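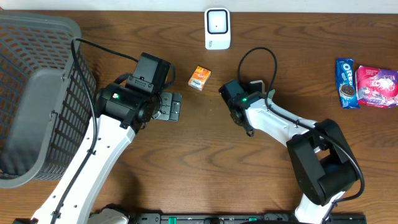

Level ground, hard water
The Urkgate canal has lost water through its bed since 1766. Engineers are now measuring where it goes.

The summit pound of the Urkgate canal is 8 miles long and has no river to feed it. Every boat that crosses the hill at Clusimbridge takes a lockful of water down with it, whichever way it is going, and that water has to be replaced from a single reservoir at Prundton. In a wet winter the supply is adequate. By August the level can drop far enough to ground a loaded boat.

Lockage accounts for less of the loss than most boaters suppose. Evaporation takes a share in warm weather, and gates leak at the mitre and the cill. The remainder goes through the bed and banks. When the canal was cut in 1766, the channel was lined with puddle, a clay worked with water and trodden down in layers until it would hold. Puddle lasts indefinitely if it is kept wet. Where it dries it shrinks and cracks, and the cracks do not fully close when the water returns.

The worst section lies between Clusimbridge and the Rudd embankment, where the canal leaves clay for fissured sandstone. Past repairs there were made wherever a damp patch showed in the field below. The method has an obvious weakness: water can travel a long way through jointed rock before it surfaces, and several patches of new clay were laid over sound bed.

The present survey works from levels. Stop planks are dropped into their grooves at each end of a 1000-metre length, the paddles are shut, and a gauge in a stilling tube records the fall overnight, when no boats move. Rainfall and evaporation are read from a pan on the towpath and subtracted. A length that loses more than its allowance is divided again with temporary dams and the test repeated, down to sections of 60 metres.

Two such sections have been marked at Rudd. Both lie beside old drainage culverts, and the masonry will be inspected before any clay is ordered. Relining has to wait for the winter stoppage, after the fish have been moved. The towpath stays open until then, with a diversion at Clusimbridge wharf.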